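Tirnon Repair Library: spring report to the Brunora Fund

Thank you, as ever, for your patience with us over a long, wet winter! Since our last letter we have lent out 442 household items and moved the lamp shelf nearer the door.
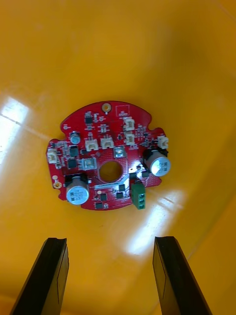
Round red circuit board, yellow plastic behind.

The Zistden branch opened in April, and neighbors have been very kind about the stairs.

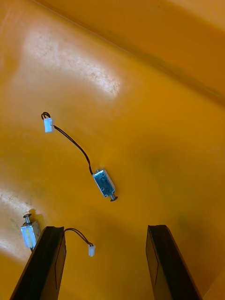

We also kept evening hours going at both branches, which families tell us they love.

Spending
We spent $809 on shelving and have $40 left over.
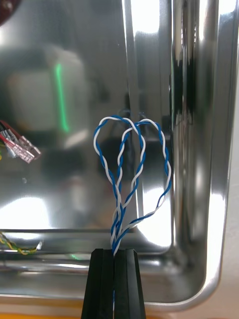 Coming up
The Nørgaard branch still needs a lease, and we hope to sign in June.
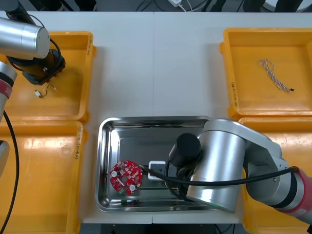
White tabletop with yellow trays and a steel one.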